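Unit 2: Clearing a Living Room
Housekeeping Basics, Larix Building, Room 16
Handout, Jan 10, 2025

Work from the top down. Clothes come off the sofa before anyone touches the floor, or you will be doing the carpet twice.

Clothing
Pick up one piece at a time and check the pockets. Jackets go on a hanger. Anything crumpled goes in the wash pile unless the guest has asked otherwise. Loose cards or tags go on the side table – never in the trash.

Throws and cushions
Shake the throw, fold it in thirds and lay it over the seat. Stand the back cushions upright.

Litter
Carry the bin to the litter. Larger pieces go in by hand, and the vacuum takes the rest. The liner should fold over the rim on all sides. Tie it off when it is up to 2/3 full.
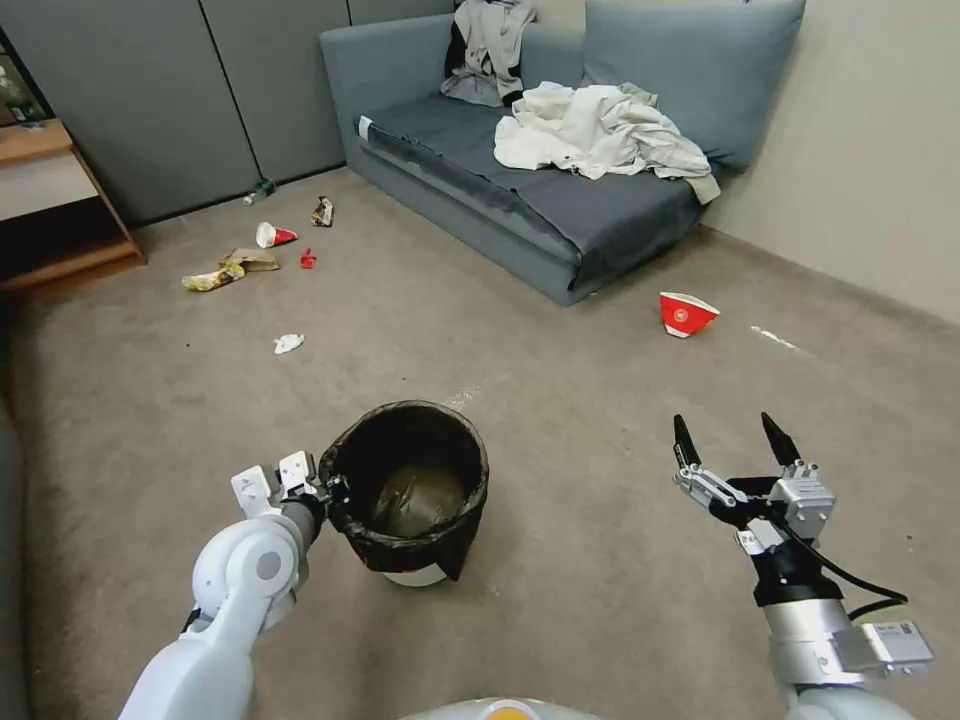
Vacuum last, starting at the wall farthest from the door. Move the sofa only if two people are present.

For February: read the Tully chapter on carpet care, pages 16 to 23. Bring your checklist.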